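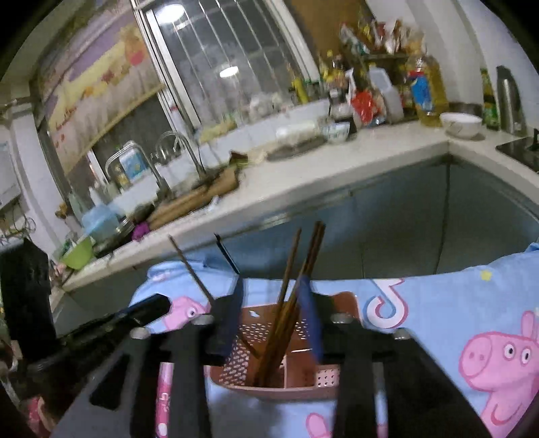 We use cookies to remember your settings. Accept / Manage

Flenville Community Dinners: Frequently Asked Questions

When are the dinners?
Once a month from October through May. Doors open at 5:30 p.m. and food is served at 6.

Do I need to sign up?
Yes, for a seat. The hall holds 700 but we only set tables for part of it. Takeout does not need a sign-up.

What does it cost?
Adults pay $8. Kids under five eat free. If you can't pay, tell whoever is at the door and go on in.

Where does the money go?
Food first, then hall rent. Last season we had $1,475 left over, and it went toward the new stove.

Can I bring a dish?
Desserts and bread only - the county won't let us serve home-cooked meat or rice. Put your name and a list of ingredients on the lid.
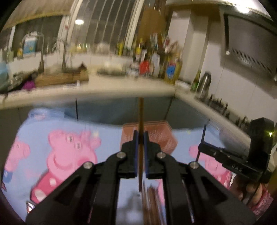 Dishes left behind are kept until the next dinner. After that they go to the thrift store on Mill Road.

Do you handle allergies?
We mark nuts, milk, eggs, wheat and shellfish on the menu. Everything is cooked in one kitchen, so we can't promise there are no traces.

Is there parking?
The lot behind the hall fills up by 6. Street parking is free in the evening. Please don't block the bakery's driveway.

How do I help out?
Email Sosina Ejigu through the contact form. Cooks need a food handler card. Setup and dishwashing don't require one.

Get the menu by email every month. Enter your address to subscribe.

3 comments

Stellan Sjögren
Is the side door still the one with the ramp?

Sosina Ejigu
Yes, side door on the left. Ring the bell if it's locked.

Orlando Restrepo
Please bring back the lentil soup. My kids ate it, and they don't eat soup.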